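Awan 살림광장 > 먹고사는 이야기 > 과일·채소
제목: 여름 귤, 냉장고에 넣는 집이랑 안 넣는 집 (부부싸움 아님, 아직은)

글쓴이: 반쯤익은감
2021년 7월

하우스귤을 샀습니다. Sorneo 마트에서 100g에 1,690원 하더군요. 겨울에 박스째 현관에 쌓아 두고 발로 밀면서 다니던 그 과일이 맞나 싶어서 가격표를 두 번 읽었습니다. 저울에 올려놓고 하나 빼고, 또 하나 빼고, 결국 비닐봉지가 민망할 정도로 가볍게 들고 왔습니다.

문제는 집에 와서 생겼습니다. 저는 과일은 상온파입니다. 차가운 귤은 맛이 안 나요. 이가 시린 건 둘째고, 단맛이 어디 출장 간 것 같습니다. 그런데 배우자는 7월에 귤을 식탁에 두는 건 곰팡이한테 월세 놓는 거라고 합니다. 월세라도 받으면 좋겠는데 이쪽은 세입자가 보증금도 안 냅니다.

게다가 저희는 토마토도 같이 둡니다. 토마토 옆에 과일 두면 빨리 상한다는 말을 어디서 주워들은 배우자가 식탁 위에 국경선을 긋기 시작했습니다. 왼쪽은 토마토령, 오른쪽은 귤령. 저는 이 정도 거리로 뭐가 달라지냐는 입장이고요.
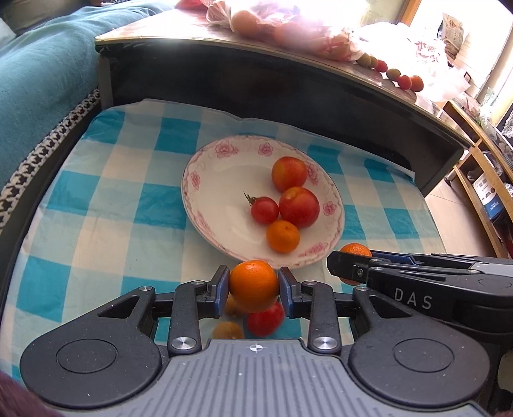
귤과 토마토, 국경선 긋기 전

다른 집은 어떻게 하시는지요. 냉장이면 냉장, 상온이면 상온, 근거까지 달아 주시면 저녁 식탁에서 인용하겠습니다. 제 편이 아닌 댓글은 인용하지 않을 예정입니다.

댓글

물김치국물
냉장이요. 채소칸에 신문지 깔고 겹치지 않게. 먹기 전에 꺼내 두면 됩니다. 그러면 두 분 다 이긴 거 아닌가요.

 ↳ 반쯤익은감
 먹기 전에 꺼내 둘 만큼 계획적인 사람이었으면 제가 이 글을 안 썼습니다. 귤은 지나가다 먹는 과일이에요. 예약제가 아니고요.

 ↳ 물김치국물
 그럼 지나가기 한 시간 전에 꺼내세요.

삼층베란다
상온파 한 표. 단 조건부입니다. 해가 안 들고 바람이 통하는 집이어야 해요. 저희 집은 Torness 쪽 오래된 아파트인데 북쪽 베란다가 여름에도 제법 서늘해서 소쿠리에 두고 먹습니다. 남향 거실에 두면서 상온보관이라고 하는 건 보관이 아니라 발효예요.

소금한꼬집
여름에 귤을 왜 사세요? 시비 아니고 궁금해서요. 복숭아 있고 자두 있고 수박 있는데 굳이 제철도 아닌 걸.

 ↳ 반쯤익은감
 먹고 싶어서요...

 ↳ 삼층베란다
 하우스귤은 여름이 제철이라고 봐야 하지 않나요. 여름에 나오게 키우는 건데.

 ↳ 소금한꼬집
 그렇게 따지면 사계절이 다 제철이죠. 하우스 안에 달력을 걸어 놓으면 되겠네요.

 ↳ 귤까는손
 여기서 한마디 하고 가겠습니다. 닉네임 때문에라도 그냥 못 지나가요. 하우스귤은 껍질이 얇고 신맛이 덜해서 노지귤이랑은 다른 과일이라고 생각하고 먹습니다. 1월에 먹는 귤이 국밥이면 여름 귤은 냉면이에요. 국밥집 가서 왜 냉면을 안 파냐고 하는 분은 계셔도 냉면이 왜 존재하냐고 하는 분은 안 계시잖아요.

 ↳ 소금한꼬집
 비유는 알겠는데 냉면이 100g에 1,690원이면 저는 물만 마실 것 같습니다.

파뿌리연구소
제가 이런 건 좀 찾아보는 편이라 정리해 봅니다. 길어요.

귤 같은 감귤류는 따고 나서 더 익는 과일이 아닙니다. 사과나 바나나, 토마토는 따고 나서도 익고요. 이쪽이 에틸렌이라는 걸 내는데, 옆에 있는 과일이나 채소가 그걸 받으면 숙성이나 노화가 빨라집니다. 그래서 덜 익은 키위 옆에 사과를 넣어 두는 거고, 잎채소 옆에는 사과를 안 두는 거고요.

그러면 귤 옆 토마토는 어떠냐. 귤이 더 달아지지는 않습니다. 꼭지가 빨리 마르거나 껍질 상태가 나빠질 수는 있습니다. 다만 뚜껑 덮인 통 안에 같이 가둔 것하고 트인 식탁 위에 나란히 둔 건 얘기가 다릅니다. 식탁 위라면 저는 토마토보다 습기하고 눌린 자국을 먼저 걱정하겠습니다. 귤은 대개 눌린 데서 시작해서 번지거든요.

그리고 토마토는 덜 익었으면 상온, 다 익었으면 냉장이 무난합니다. 냉장고에 오래 두면 향이 죽는다고들 하니 빨리 드시고요.

 ↳ 반쯤익은감
 "국경선은 필요 없다"로 요약해서 인용해도 될까요.

 ↳ 파뿌리연구소
 안 됩니다. "뚜껑을 덮지 않는 한 급하지 않다"까지만 허락합니다.

 ↳ 물김치국물
 변호사 선임하신 줄.

장독대옆집
상온에 뒀다가 하나 곰팡이 나면 옆의 것까지 다 버려야 하나요? 저는 옆에 닿은 건 씻어서 먹었는데 시어머니가 기겁을 하셔서.

 ↳ 파뿌리연구소
 곰팡이 핀 건 그 부분만 도려내지 말고 통째로 버리세요. 물렁한 과일은 눈에 안 보이는 데까지 퍼져 있을 수 있습니다. 옆에 있던 건 껍질이 멀쩡하고 단단하면 씻어서 말린 다음 얼른 드시고, 물러졌거나 냄새가 이상하면 같이 보내 주시고요.

 ↳ 장독대옆집
 시어머니와 저의 승부는 무승부로 기록하겠습니다.

소쿠리장인
씻어서 보관하는 분들 꽤 계시던데 이건 의견이 갈리더라고요. 저는 먹기 직전에 씻습니다. 물기 남은 귤을 쌓아 두는 게 제일 나빴어요.

 ↳ 귤까는손
 저는 사 오자마자 소금물에 씻습니다. 대신 키친타월로 하나하나 닦아요. 하나하나요. 남편이 보고 도자기 닦냐고 합니다.

 ↳ 소쿠리장인
 그 정성이면 씻어도 됩니다. 문제는 저처럼 대충 털고 소쿠리에 붓는 사람이에요. 규칙은 게으른 사람 기준으로 만들어야 안전합니다.

 ↳ 귤까는손
 소금물이 무슨 효과가 있는지는 저도 모릅니다. 엄마가 하시던 거라서요. 맹물이어도 같지 않을까 하는 의심은 십 년째 하고 있는데 실험할 용기가 없습니다.

냉장고문짝
보관용기 쓰시는 분 계신가요? Clekia라고 바닥에 물받이 있는 통인데 이게 과일 신선도를 두 배로 늘려 준다고 써 있더라고요. 뭐의 두 배인지는 안 써 있고요.

 ↳ 삼층베란다
 저 있어요. 지금 건전지 들어 있습니다.

 ↳ 물김치국물
 저도 있는데 딸기에는 쓸 만했어요. 밑에 물이 빠지니까. 귤은 그냥 종이 깐 소쿠리하고 차이를 못 느꼈습니다. 뚜껑 여닫기가 귀찮아서 오히려 덜 꺼내 먹게 되고, 덜 꺼내 먹으니 오래가긴 하네요. 이게 두 배의 비밀인지도.

 ↳ 냉장고문짝
 장바구니에서 뺐습니다. 감사합니다.

 ↳ 소금한꼬집
 빼신 돈으로 복숭아 사세요.

 ↳ 귤까는손
 이분 복숭아 농가에서 나오셨나.

 ↳ 소금한꼬집
 자두도 지지합니다.

느린부엌
예전에 이 게시판에 연재하던 Laiba Ansari님 글 기억하시는 분 계세요? 외국에서 오래 사시다가 한국 와서 장 보는 이야기 쓰시던 분이요. 그분이 과일은 볼 때마다 손이 가는 자리에 두라고 하셨어요. 냉장고에 넣은 과일은 절반이 잊힌다고. 저는 그 뒤로 무조건 식탁 위에 두고, 이삼 일 안에 먹을 만큼만 삽니다. 보관법을 고민할 일이 줄었어요.

 ↳ 반쯤익은감
 이거다. 이거 인용하겠습니다.

 ↳ 파뿌리연구소
 "먹을 만큼만 산다"까지 같이 인용하셔야 합니다.

 ↳ 반쯤익은감
 가격 때문에 그 부분은 이미 강제로 실천 중입니다.

 ↳ 장독대옆집
 저 그분 글 좋아했어요. 시장에서 참외 고르다가 주인아주머니한테 혼난 이야기. 자꾸 두드린다고. 참외는 수박이 아니라고.

 ↳ 느린부엌
 맞아요 ㅋㅋ 그 편은 저도 몇 번이나 다시 읽었어요.

삼층베란다
먹을 만큼만 사라는 건 장 보기 편한 데 사는 분들 이야기예요. 저희는 마트가 버스로 가야 나와서 한 번 가면 일주일 치를 삽니다. 이런 집은 보관법이 필요해요. 저는 단단한 것부터 밑에 깔고 꼭지가 마른 것부터 먹고, 하루에 한 번은 뒤집어 봅니다.

 ↳ 느린부엌
 그건 인정합니다. 제가 마트 위층에 살아서 세상을 쉽게 봤네요.

 ↳ 물김치국물
 마트 위층이면 마트가 냉장고 아닌가요. 전기세도 안 드는.

늦게온사위
배우자분 편 한 분도 안 계신 것 같아서 손 듭니다. 여름에는 냉장이 맞습니다. 작년에 장마 때 귤 봉지 식탁에 뒀다가 주말에 처가 다녀오니 초록색이 되어 있었습니다. 푸른 귤을 산 적은 없거든요. 습한 날은 바람이고 뭐고 소용없어요. 맛은 좀 떨어져도 버리는 것보다는 차가운 게 낫죠.

 ↳ 반쯤익은감
 봉지째 두셨네요. 그건 귤이 아니라 봉지 잘못입니다.

 ↳ 늦게온사위
 봉지에서 꺼내 놓은 해도 있었습니다. 결과는 같았고 초록색이 좀 더 고르게 퍼졌습니다.

 ↳ 파뿌리연구소
 장마철은 저도 냉장 쪽입니다. 실내 온도가 높고 습하면 상온보관이라는 말 자체가 느슨해져요. 귤 보관에 좋다는 서늘한 상온은 한여름 한국 거실에 없습니다.

 ↳ 반쯤익은감
 박사님 왜 그쪽으로 가세요.

 ↳ 파뿌리연구소
 저는 처음부터 누구 편이라고 한 적이 없는데요.

소금한꼬집
얼려 먹는 건 어떻습니까. 껍질 까서 얼리면 국경선이고 뭐고 필요 없는데.

 ↳ 귤까는손
 오, 이건 찬성. 속껍질째 얼려서 살짝 녹았을 때 드세요. 복숭아파에서 이런 좋은 의견이 나올 줄은 몰랐네요.

 ↳ 소금한꼬집
 복숭아도 얼리면 맛있습니다.

 ↳ 귤까는손
 예...

 ↳ 장독대옆집
 급식에 나오던 언 귤 생각나요. 그건 늘 너무 꽝꽝 얼어서 숟가락으로 못 떴는데, 다들 쉬는 시간 내내 입에 물고 뛰어다녔어요.

반쯤익은감 (글쓴이)
중간 보고 드립니다. 댓글을 저녁 먹으면서 읽어 줬는데, 제가 느린부엌님 글을 읽는 동안 배우자가 뒤에 와서 화면을 같이 보고 있었습니다. 늦게온사위님 댓글에 손가락을 올리고 한참 안 떼더군요.

협상 결과입니다. 장마 끝날 때까지 귤은 채소칸, 단 그날 먹을 것은 아침에 꺼내서 식탁 접시에 둔다. 토마토는 덜 익은 것만 식탁에 남고 국경선은 폐지. 꺼내는 담당은 접니다.

 ↳ 물김치국물
 제가 첫 댓글에 쓴 거랑 똑같은데요.

 ↳ 반쯤익은감
 그때는 협상 전이라 못 알아봤습니다.

 ↳ 늦게온사위
 배우자분께 안부 전해 주세요.

소쿠리장인
그런데 Sorneo에서 사셨으면 저녁에 가 보세요. 저희 동네 지점은 문 닫기 전에 과일에 할인 스티커를 붙입니다. 귤에도 붙는 걸 봤어요. 대신 눌린 게 섞여 있으니 밑을 꼭 보셔야 합니다.

 ↳ 냉장고문짝
 10시 마감인 지점이면 스티커 붙이는 직원분 뒤에 줄이 생겨 있습니다. 다들 우연히 지나가던 척하면서.

 ↳ 소쿠리장인
 그 줄에서 혹시 회색 장바구니 보셨으면 저예요.

 ↳ 냉장고문짝
 저는 두부 코너 보는 척하는 쪽입니다. 다음에 뵈면 목례할게요.

늦게온사위
혹시 할인 귤은 바로 냉장하시나요 아니면

 ↳ 삼층베란다
 그건 글 새로 파세요. 여기서 또 시작하면 저 잠 못 잡니다.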